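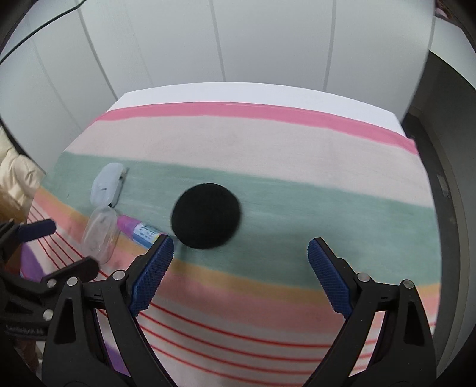 Textile conservation workshop, Skondbridge
Entry 01/06/2022
Recorded by: Y. Strand
Present: V. Frerichs, E. Brekke

Colour fastness, lot 29

Testing of the Halvorsen samples resumed this morning. Swatches 1 to 19 were spotted with deionised water, blotted and left under glass for the standard interval. No transfer was recorded except on swatch 14 (madder red, cotton ground), where a faint pink halo appeared on the blotter. Swatch 14 is to be repeated with a fresh blotter before any conclusion is entered on the object record.

The grey scale cards have faded and should not be relied upon for final grading. E. Brekke has requested a new set. Interim grades are entered in pencil.

Detergent trial

The Traltuvau concentrate was diluted as per the October method sheet. pH was higher than the sheet states. V. Frerichs suspects the meter, which was last calibrated before the move to the ground floor. Both buffers to be replaced and the reading taken again. Until then the concentrate is not to be used on accessioned pieces.
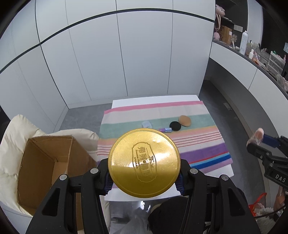
The second rinse was carried out on scrap cotton only. Handling was acceptable, although the selvedge puckered on drying and did not relax under weights. It may be a tension fault in the original weaving; refer to M. Brynjólfsdóttir, who holds the loom notes.

Outstanding
Repeat swatch 14.
Return accession 1441 to flat storage, drawer 2.
Ask R. Haugen whether the blotter order has been authorised.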